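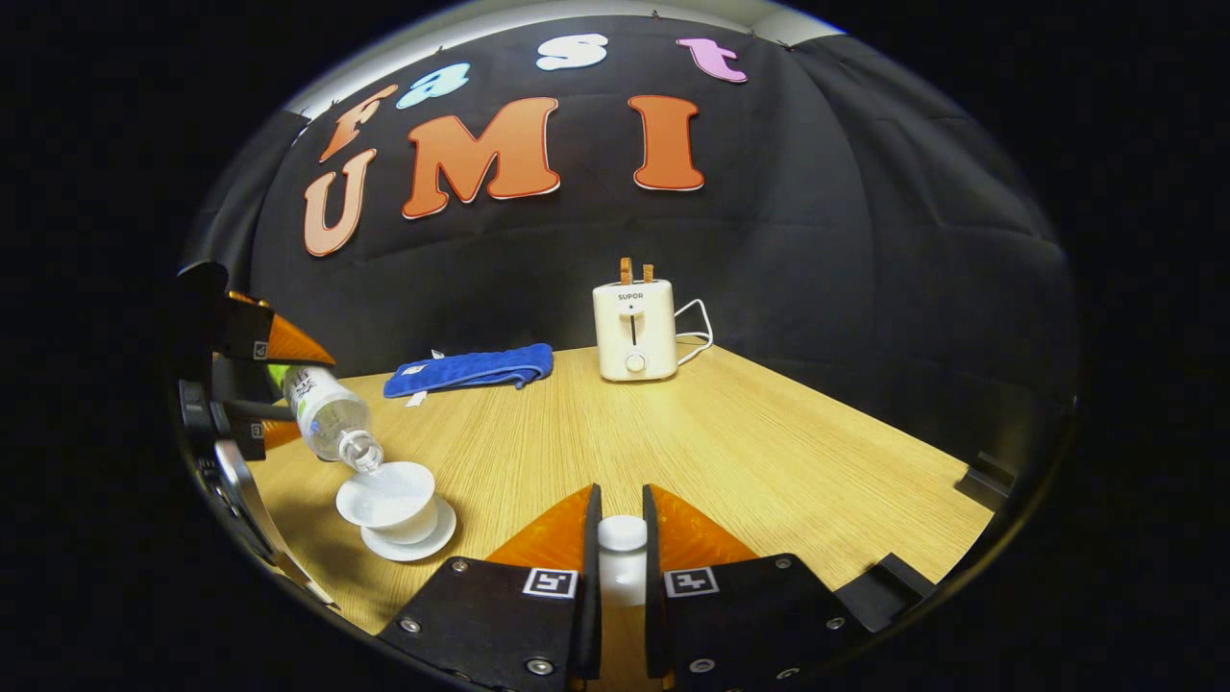 Tostadora

La tostadora, también llamada tostador o tostador de pan, es un pequeño electrodoméstico de cocina que dora rebanadas de pan mediante calor radiante. El modelo más extendido en los hogares es el vertical de dos ranuras, con expulsión automática. Suele ocupar un lugar fijo en la mesa del desayuno o en la encimera, aunque los manuales domésticos discrepan sobre si conviene guardarla entre usos.

Funcionamiento

El pan se introduce por la parte superior y desciende al accionar una palanca. Unas resistencias eléctricas situadas a ambos lados de cada ranura irradian calor sobre las caras de la rebanada. Al terminar el ciclo, un muelle eleva el soporte. El grado de tostado se elige con un mando, por lo general giratorio y numerado.

La numeración se presta a malentendidos. Muchos usuarios suponen que indica minutos, y algunos folletos comerciales lo han dado a entender, pero no existe una escala común entre fabricantes. El mismo número puede dar un pan apenas tibio en un aparato y casi quemado en otro. También influyen la humedad de la miga, el grosor del corte y el azúcar de la masa.

Variantes

Las tostadoras de ranura larga admiten panes de hogaza. Las de ranura ancha se anuncian para bollos, con resultados desiguales si el pan no queda centrado. El tostador horizontal, de rejilla descubierta, calienta una sola cara y obliga a dar la vuelta a la pieza.

Las funciones de «descongelar» y «recalentar» se presentan a menudo como programas distintos. En buena parte de los modelos económicos solo modifican la duración del ciclo, y cabe dudar de que justifiquen la diferencia de precio.

Afirmaciones discutidas

El folleto Pandine, de difusión limitada, sostiene que una tostadora pequeña de 600 vatios gasta siempre menos que una más potente. La afirmación es dudosa: un aparato de menor potencia puede necesitar más tiempo para alcanzar el mismo dorado. Mackenzie Arsenault, autora de una guía de menaje, le reprochó además que no indicara el tipo de pan empleado ni el punto de tostado.

Tampoco hay acuerdo sobre la idea de que la primera tanda sale siempre más pálida. Ocurre en algunos aparatos; en otros, el control compensa la temperatura inicial.

Uso y limpieza

Las migas se retiran por la bandeja inferior, cuando la hay, con el aparato desenchufado y frío. No deben introducirse cubiertos en las ranuras. Los paños y las botellas de agua se mantienen apartados mientras la tostadora funciona, y el cable no debe tocar superficies calientes. El exterior se limpia con un paño apenas humedecido.

Véase también: sandwichera, horno de sobremesa, pan tostado.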